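Skundach double-pick fault

The Skundach double-pick fault was a recurring failure in a two-finger cloth-folding cell built by Ullance and run at the company's Prikmont test hall. The gripper closed on two layers of a folded cloth when the program called for one.

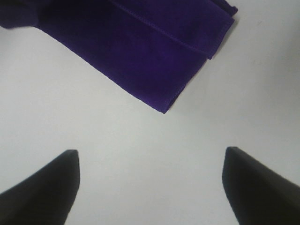 The fault was first logged in March, during a long run meant to reach 2,000 folding cycles without an operator stepping in. The run was stopped early and restarted twice. In its final form it covered 2,122 cycles, of which 1,866 ended with the cloth folded within the accepted limits. Most of the remaining cycles were put down to double picks.

Background

The Skundach cell handles small cleaning cloths on a flat white table. A camera near the gripper finds a corner, the arm lowers, and the fingers close on the edge of the fabric. The cell was designed for thin cotton. Cloths with a raised pile were added later at the request of Tang, a laundry supplier that planned to use the cell for sorting and folding returned goods.

Cause

Two causes were identified. The first was in the corner-finding software, which treated the corner of an upper flap and the corner of the layer beneath it as the same point when they lay close together. On dark cloths the crease between layers showed as only a faint line, and the software often missed it.

The second was mechanical. The fingers closed to a fixed width, set for cotton. Two layers of pile fabric pressed flat enough to pass as one, so the controller recorded a normal grasp and went on to the lift. The cloth then came up as a bundle, and the following fold was made on the wrong edge.

Safety

No injuries were reported. In 7 cycles a bunched cloth caught under the wrist and the arm stopped on its force limit. Operators had been clearing these stops by reaching in while the drives were still powered. Ullance changed the procedure so that the guard had to be opened, which cuts power to the arm, before a cloth could be removed by hand.

Correction

A revised program measures finger width at the end of each closing move and compares it with a value stored for the type of cloth. If the reading is too high, the fingers open and the arm backs away for a second look. The change made each cycle slower. Tang accepted the slower rate for pile fabrics, and cotton cloths continued to run on the older settings.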